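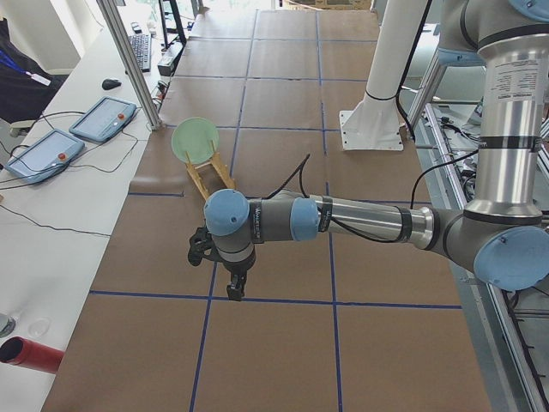

Members are invited to comment on the timetable and conduct of the by-election in Zado constituency, which has been without a representative in the State Assembly since February. The electoral office at Dosstead has published a notice moving two of the polling stations in Ekpo ward, and the notice gives no map and no reason. It is the view of this poster that the location of a polling station should be treated as settled once the register has been displayed. The white column behind the arm stands on a base plate bolted to the floor, and a voter is entitled to expect much the same of the place where he or she votes. Comments should be limited to the notice, the register and the date. Remarks on the candidates belong in the general thread.

Posted by DosLedger, 7 Oct 2019
Section: Assembly and Local Government

ZadoRoadVoter
I thank the previous poster for raising the matter. I have read the notice at the Ekpo post office. It states that the station formerly at the primary school will be moved to the produce market, and that the station at the old court building will be joined with the one at the health center. There is no mention of the date on which the decision was taken or of the officer who signed it. The register for the court building carries 585 names. Those voters have used the same entrance at every election I can remember, and many of them are elderly.

I would ask whether the parties were told in advance. Our branch was not.

CountyDesk
With respect, the parties were told. A letter was sent to all registered parties and was read out at the joint meeting in Dosstead. The branch in Ekpo may not have received its copy, but that is a question for its own head office and should not be laid at the door of the electoral office.

As to the school, the roof of the main hall has been condemned. I do not see how the office could have kept a station there.

ZadoRoadVoter
The hall was condemned. The two classroom blocks were not, and classes are held in them every morning. If they are fit for children they are fit for a ballot box.

On the letter, I am prepared to accept that one was sent. I would be grateful if CountyDesk could say when, as the rules for this election require that a change of station be announced 30 days before polling.

CountyDesk
I do not have the letter in front of me. My understanding is that the 30 days run from the decision and not from the display of the notice. The wording is open to either reading and I make no claim beyond that.

GusisReader
May I add a point on the press coverage. The Gusis carried a report under the heading "Stations Moved to Favor Ruling Party." The body of the report does not support the heading. It quotes the notice in full, it quotes a trader who is pleased to have the station at the market, and it quotes a trader who is not. Nothing in it shows that the change favors any party. I have written to the editor asking for a correction and have received an acknowledgment.

I hold no brief for the ruling party. I voted against it in Zado the last time and expect to do so again.

DosLedger
The point about the heading is fair. I would nonetheless observe that suspicion was bound to follow when the notice appeared without reasons. A short statement from the office would have answered most of what the Gusis printed.

I have now obtained a copy of the earlier notice, the one that fixed the date of the poll. It lists the school and the court building by name. The new notice does not say that it replaces the earlier one. As matters stand there are two public documents, both bearing the stamp of the same office, that send the same voters to different places.

MarketWard
The writer lives behind the produce market and wishes to place on record that the site is not suitable. On trading days the lane is blocked by lorries from early morning. There is no wall, no gate, and no room in which the count could be held out of the rain. At the last local poll the queue at the health center crossed the road and the police had to turn traffic back. To add the court building voters to that queue is to ask for trouble.

The office has been told this in writing, by me, and has not answered.

CountyDesk
MarketWard may not be aware that polling day is a public holiday in the constituency and the market will be closed. The lane will be clear.

MarketWard
It was declared closed last time also. The lorries came.
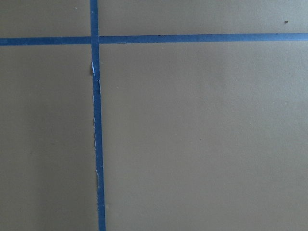 QuietBallot
Most of this could be resolved if the office did what the neighboring constituency did and held one open inspection of each proposed station, with the party agents present and the result posted on the door. It was done there in a single afternoon. I do not share the view that polling stations can never be moved once the register is displayed. Buildings fall into disrepair and roads are washed out. The duty of the office is to show its reasons, and to do so early enough for an objection to be heard.

I would also caution against the suggestion, made elsewhere on this board, that voters should go to the old stations and insist on being served. They will find no ballot papers there and will lose their vote.

DosLedger
I agree with the caution and ask that all members repeat it in their own areas. I do not agree that disrepair arises in the case of the court building. No defect has been alleged.

ZadoRoadVoter
Our branch has resolved to submit an objection under rule 3 of the election rules, asking that the court building be restored as a separate station. We have not objected to leaving the school hall. We ask only that the classroom blocks be considered before the market. The text will be lodged at the Dosstead office and I shall post it here once it has been stamped.

CountyDesk
I think the objection is out of time and I expect the office to say so. I will read the text with interest all the same.

GusisReader
Could ZadoRoadVoter state whether the objection may be signed by voters who are not members of the branch? Several households on my street are on the court building register.

ZadoRoadVoter
It may. Signatures are being taken at the branch office in Ekpo until it closes each evening. Please bring the voter card.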